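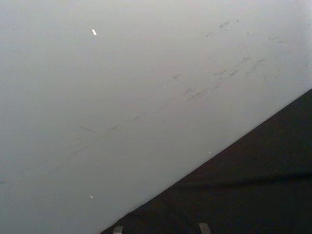
Xiomara Montoya
Writer, renter, reluctant scrubber of walls

I have lived with this gray paint for 188 days and I have spent more of them looking at the scuffs than I would like to admit to the man who sold it to me. The color is called Haron. I picked it off a card with 20 grays on it, most of which were the same gray, and I remember saying out loud in the store that it looked "restful." It does. It also records every single thing that has ever brushed past it, like a guest book for elbows.

The marks are in the usual place, beside the table, at the height where things get dragged. There's a bunch of short ones close together and then a long thin one that wanders off on its own and sort of gives up. I have theories. One is the chair. Another is the week in June when I moved the bookcase from the bedroom to the hall and back to the bedroom, having measured the hall with what I can only call optimism. A third is me, walking through with a laundry basket on my hip and my mind on lunch.

What I did about it, in order of increasing foolishness:

A damp cloth. Nothing. The damp cloth is what you do so that later you can say you tried the damp cloth.

A damp cloth with dish soap. A clean patch the size of a saucer, with the scuff still in the middle of it, now better displayed.

Baking soda paste, recommended by my aunt, who recommends it for everything including my cough. This took off one mark from behind the door and also the paint under the mark. I have hung a calendar there.

One of those white sponges. I bought the Esico kind, five to a box, and was very pleased with myself for an evening. If you have matte paint and you are reading this with a white sponge in your hand, put it down and go do something else. It works by sanding, very politely, and on a matte wall you end up with a shiny spot that you can only see from the couch, where you happen to sit every night of your life.

Touch-up paint. I did still have the can. I had not written anything on the lid, so I opened it with great confidence and it was the bathroom.

So I went back to the store in Handthorpe for a sample pot, and the man asked which batch. There was a batch. The batch was 3135, I know now, because it was on the receipt, and the receipt was in the drawer with the takeout menus, and I had not brought the drawer. He told me that the same color from another batch could come out a hair different. "How different?" I asked. He thought about it and said, "You'd know." I went home without the pot.

At some point in all this I decided the sensible approach was to fix the table and let the wall think about what it had done. My table has been a disgrace since I moved in. It's where the mail lands, and the keys, and for most of the spring a lamp with no bulb. I cleared it in one go, into a box, and put the box in the closet, and if anyone from the gas company is waiting on a form from me, I can tell you which closet.

Then the black cloth. I ordered it from Athumani, a shop that sells what it calls table textiles, after comparing more tablecloths than any adult should. I wanted black because I'm tired of seeing tea rings. I can report that black does not show tea. It shows flour, lint, dandruff, salt, sugar, toast, and the passing of time. It came folded into a packet the size of a paperback and I ironed it on the table itself with a towel underneath, which everybody tells you not to do and which was fine.
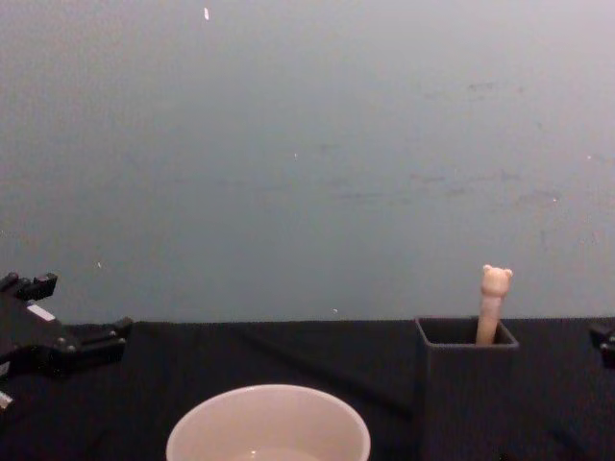 My rule for the new table was that only things in use could live on it, and I held to that for the better part of a week. Then I started making exceptions, the way you do with rules you wrote yourself. The white bowl got to stay on the grounds that I eat out of it constantly, and the square dark pot at the back by the wall got to stay because I couldn't think where else it would go. You can barely make it out against the cloth, so I told myself it hardly counted. The stick with the little bear on top is another matter. It stands up out of the pot like it's waiting to be called on, and I have moved it to a drawer twice and both times brought it back, since the table looked too serious without it. My sister asked whether it was for stirring or for writing. I said it was for morale.

The trouble with a plain black table is that your eye has nowhere to rest, so it goes straight up to the wall. Before, there was so much junk on there that a scuff had real competition. Now I sit down to my oatmeal and there they are, off to the right, faint but present, plus some pale specks I had never noticed before. I got close to one of the specks with my reading glasses on and still couldn't say if it was lint or bare plaster. I blew on it. It stayed.

There's a crease in the cloth too, running across on the diagonal. I've ironed that twice. I'm now told you can hang a cloth in the bathroom while you shower and the steam will see to it, so that's the plan for tonight, provided I remember to take the bear off first.

As for the wall, I've asked my landlord whether he has any of the original paint left over from the hall, which I think is close. He said he'd look in the garage. He has been going to look in the garage for my mailbox key since I signed the lease.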